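Re: [grippers] Anyone tried the Fandine hand-held kit?

Hi Katalin, hi all,

We've had ours since June, so I can give you a fairly full answer, with a bit of moaning thrown in.
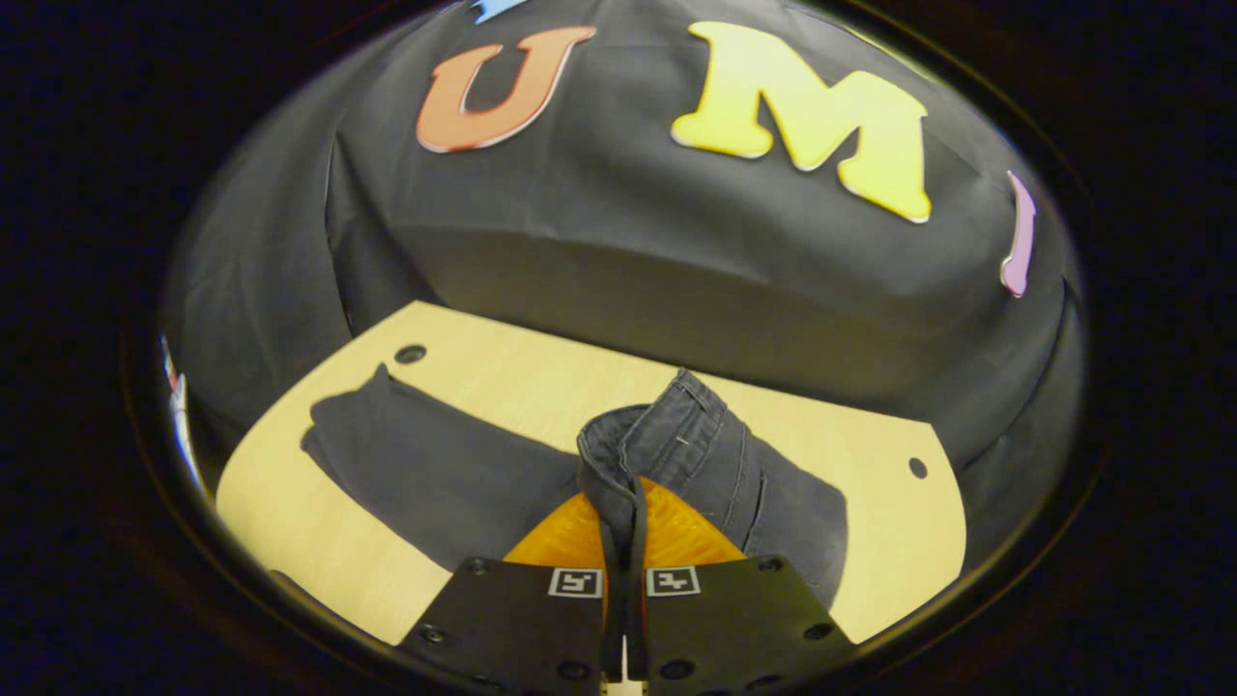
We bought the two-finger one with the soft tips, mostly for clothes, and jeans are what I'd judge it on. T-shirts are easy, anything will pick up a T-shirt! A waistband is thick and doubled over, and our old Sorkdale pair just skidded off it. The Fandine gets hold of denim nicely as long as you come in square to the fold. Come in at a slant and you'll be chasing it round the board.

Chiamaka and I have done 707 recordings between us and we're still on the first set of tips (spares come in packs of 12, we've opened none). The markers on the fingers need a wipe now and then or the tracking gets jumpy.

Moans: it's heavy after an hour, the wide lens takes getting used to, and the setup guide is dreadful. Rakiya rewrote it for us, I'll ask if she minds me passing it on.

On Mon's question about price, we paid 247 for the kit without the camera. Delivery was quick.

Salamatu

Katalin Rácz wrote:
> Has anyone here used the Fandine hand-held kit on heavy
> fabric? We need 2000 folding recordings and the sales page
> only shows tea towels. Brustanen have offered us theirs on
> hire but it's hard tips only. Also, how long do the soft
> ones last?
> Katalin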